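The Blue One

Gergely Veres had 4 minutes to get to the laundromat before it closed and he was on the wrong side of the canal. Running. Bag of quarters slapping his leg. Tuesday, rain coming down sideways, and the bridge at Tamgate up again for some barge that wasn't even in sight.

"Come on," he said to the bridge.

The bridge stayed up.

He'd left the blanket in dryer 30. His mother's blanket, the blue one, the only thing his sister had asked for. Everything else she said he could keep or sell or dump in the river. The chairs, the radio, the good pans. Just the blue one, Geri. And wash it first, it'll smell like the hospital.

So he'd washed it. Put it in the dryer. Went for a coffee. Then the coffee turned into a phone call and the phone call turned into an argument with the landlord at Malinowski, who wanted the keys by noon tomorrow, and by the time he looked up it was dark.

The bridge came down. He ran.

Lights off. Door locked. He put his face on the glass and cupped his hands. Thirty was the one by the back wall, and its door was hanging open.

Open. Empty.

"No," he said. "No no no."

There was a number on the door. He called it standing in the rain and a man picked up on the ninth ring, chewing.

"Erdős."

"You run the laundromat? On Anell Street?"

"It's closed."

"I know it's closed, I'm looking at it closed. I left a blanket in there. Thirty. It's gone."

More chewing. "What color?"

"Blue."

"Blue like what? I got a lot of blue."

Gergely shut his eyes. Blue like what. Blue like the sofa end where she sat with her feet tucked under. Blue like being six and home with a fever, the whole thing pulled over his head and the lamp coming thru it.

"Kind of gray," he said. "Gray blue. It was my mother's."

The chewing stopped.

"Give me a minute," said Szabolcs Erdős, and hung up.

It was more than a minute. Gergely stood under the awning of the shoe repair and watched the water run down the gutter. A bus went by, the 57, nobody on it. He thought about what he'd say to her. It got stolen. Who steals a blanket. I went for coffee. You went for coffee, Geri. He could hear exactly how she would say it.

She was flying in from Flekent in the morning. First time in eleven years. She hadn't come for the funeral and he had not forgiven that, not yet, he was holding onto it, he had a speech. The speech was pretty good. He'd been working on it since March. And now he was going to open the door with nothing in his hands.
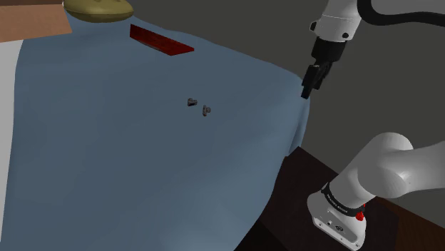
Blue, with folds.

Headlights. A van pulled up crooked with two wheels on the curb and an old man got out in slippers. Actual slippers, in the rain. He had a trash bag under one arm.

"Thirty runs hot," said Erdős. "I don't leave things in thirty overnight. I take them out, I fold them. You should read the sign."

"What sign?"

"There used to be a sign."

He held out the bag. Gergely opened it right there under the awning, with wet hands, and it was the blanket. Folded square, tighter than he'd ever folded anything. He put his face down into it. Soap. Just soap. Nothing else at all.

That was the thing he hadn't thought of. You wash it and it's washed.

"Hey," said Erdős. "Hey. It's all there?"

"Yeah."

"Then what's the matter?"

"Nothing. What do I owe you?"

The old man looked at the bag of quarters and then at the rain and then at his own feet. "You can push," he said. "It won't start again, I know it. It never starts twice."

It didn't. They pushed it off the curb and down Anell, Erdős leaning in at the window to steer, Gergely behind with the trash bag stuffed inside his jacket so he looked nine months gone. At the bottom of the hill it coughed and caught. The old man swung himself in, lost a slipper, didn't stop for it. One hand came out the window.

Gergely picked up the slipper. Brown, size huge. He put it in his jacket with the blanket.

He was most of the way home when the phone buzzed. His sister. Seat 87, who has 87 rows on a plane, no wait its the boarding number. Did you find it?

He typed, Got it right here.

Then he typed, It doesn't smell like her anymore. I'm sorry.

Three dots. They went away. He stood on the stairs dripping, the light on the timer clicked off, and he hit the switch with his elbow and it came back.

Bring it to the airport anyway, she wrote. I'm always cold on planes.

He didn't know what that meant, she'd be off the plane by then. He set the alarm for five.

57 shares | 4 comments
Contact the editors | Copyright the author, all rights reserved | Back to top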